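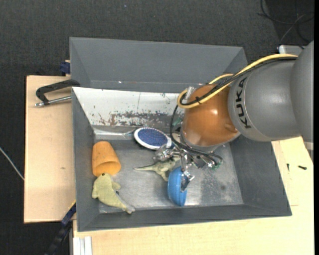 Última alteração desta página: quinta-feira, 20 de agosto

Relatório de projeto: o tónico Skasus e o processo contra a casa Kuusk

1. Tema

O trabalho trata da venda por correspondência do tónico Skasus, anunciado nos anos trinta como remédio para o reumatismo, a surdez e as doenças do estômago. O produto era fabricado pela casa Kuusk, que tinha armazém junto à estação de Stamska. O nosso interesse foi perceber como o tónico chegava aos compradores e o que ficou registado no processo 683, aberto depois de uma queixa da farmácia da vila.

2. Fontes

Trabalhámos com os autos do processo, com os anúncios publicados na imprensa local e com a correspondência do sanatório Skistier, onde vários doentes pediam o tónico por carta. Os autos estão guardados em três pastas. A segunda tem manchas de humidade e algumas folhas só se leem em parte. Os documentos foram digitalizados a 300 ppp e transcritos com a ortografia original, incluindo os erros dos anúncios.

Não encontrámos os livros de contas da empresa. O inventário do arquivo menciona-os, mas a caixa correspondente contém recibos de outro armazém.

3. O que dizem os documentos

Os primeiros anúncios são curtos e falam apenas de "fraqueza geral". Mais tarde a lista de doenças aumenta e aparecem cartas de agradecimento, quase todas sem morada. Duas dessas cartas têm o mesmo texto, com assinaturas diferentes. A acusação usou este pormenor em tribunal.

A análise química junta aos autos indica álcool, açúcar queimado e extrato de genciana. O perito escreveu que o líquido não fazia mal em doses pequenas e que também não encontrava nele qualquer efeito sobre a audição. A defesa alegou que o rótulo dizia "tónico" e que os anúncios eram da responsabilidade do jornal.

A sentença aplicou uma multa de 275 escudos e proibiu o uso da palavra "cura" na publicidade. A casa Kuusk continuou a vender o produto, com rótulo novo, durante mais algum tempo. No Skistier, a direção passou a devolver as encomendas que chegavam em nome dos internados.

4. Dificuldades

A letra do escrivão atrasou a transcrição e tivemos de rever o depoimento do farmacêutico várias vezes. Também perdemos tempo com um segundo produto chamado Skasus, uma pomada para calçado, que confundimos com o tónico na primeira versão do índice. Essas entradas já foram retiradas.

5. Trabalho em falta

Falta confirmar a data de encerramento do armazém no registo comercial e pedir autorização para reproduzir dois rótulos. A transcrição da segunda pasta será entregue em anexo, com as passagens ilegíveis marcadas entre parênteses retos.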